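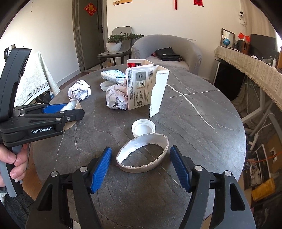 November 24, 2024

Big clear-out day, and I loved every minute of it! I've been saying for weeks that the round table had to be mine again before December, and this afternoon I finally put some music on and got going.

The marble-patterned top collects everything. Torn cardboard, balled-up paper, bottle caps, the SanDisk package I kept meaning to read and never did (all that tiny print!). I set up 3 bags by the door - paper, plastic, plain old trash - and went at it one handful at a time. Flattening cardboard is so satisfying. I could do it for a living.

The tissues get to stay. So does the plant, which I'm moving closer to the window tomorrow, dining chair and all if I have to. I also want to try the Purwood cloth on the gray top, the one I've been saving for no good reason, and see if the white veins come up brighter.

Then the fun part: the 500-piece Zoubi puzzle! I've had it in the closet for ages waiting for a flat surface big enough. Edges first, always. I gave myself 10 minutes tonight just to sort the corners, and that was an hour ago.

Must remember to empty my black handbag too. I dread to think how many receipts are in there.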